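I've run the six-room guest house in Porkmont long enough to have opinions about laundry, so let me start there (sorry, I can't help myself!). Wash your white towels at 100 minutes on the long cotton setting if your machine has one, and skip the fabric softener completely. Softener makes towels feel lovely in the cupboard and useless after a shower. I use half a cup of plain vinegar in the rinse and the smell is gone by the time they've dried.
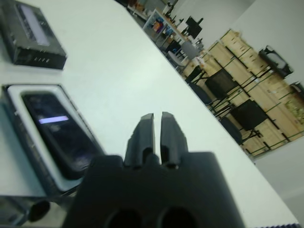 Pillows get 15 minutes in the dryer with two clean tennis balls, every changeover. I picked that up during a summer at a hotel in Tendby, along with my habit of folding sheets on the bed and never on the floor!

Then there's the breakfast teapot. For brown stains, drop in a spoonful of baking soda, fill it with hot water and leave it until 8 in the evening, when you'd be washing up anyway.
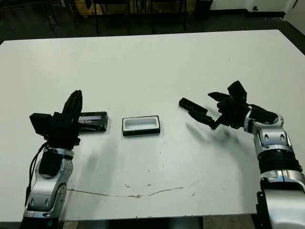
A reader in Strand wrote to say that baking soda did nothing for her teapot and that a denture tablet left overnight cleared the lot. I've bought a box to try on the big one, which is stained right up the spout, and I'll rinse it twice before any guest gets a cup out of it.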